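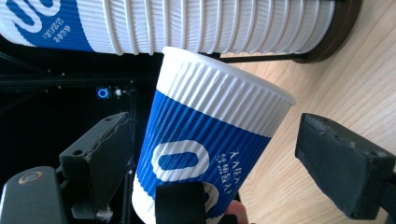
A hand-held gripper closes on a ribbed paper cup, with a stack of nested cups behind it. Photo: Dremska

Dremska, the robotics research company, has published results from a study on teaching robot arms to handle thin-walled objects without crushing them. The method, named Valow, learns from demonstrations recorded by people using a hand-held gripper. No robot is needed during recording.

Paper cups were chosen as the main test object. They deform under light pressure, and nested cups tend to stick together when one is pulled from a stack. A policy trained on ordinary grasping data often squeezes too hard or takes two cups at once.

For the study, 14 operators recorded 2128 demonstrations at tabletop stations. The tasks were taking a single cup from a stack, turning it upright and setting it down. Operators were asked to vary the angle of approach and to keep any attempt in which the cup slipped and was caught again.

"We used to throw those attempts away," said Janka Říha, who led the study. "When we put them back into the training set, the arm got better at correcting a bad grip. It would ease off and try again at a different point on the wall."

The trained policy was then run on a robot arm for 200 trials with cups it had not seen in training. Full results, including a breakdown of failed trials, are given in the technical report. Most of the remaining failures came from cups that were nested tightly – the arm lifted the right cup but did not let go of the one behind it.

Worn finger pads remain an open question. "Pads change as they are used, and the grip changes with them," said Heriberto Zepeda, hardware engineer at Dremska. "We recorded with new pads and old ones, but we have not yet separated the two in the analysis."

The work was carried out with Quintero, which supplied the station software. A second phase, covering lids and sleeves, begins in December.

The report and the demonstration data are available from Dremska on request.

Media contact: Estrella Villaseñor, Dremska press office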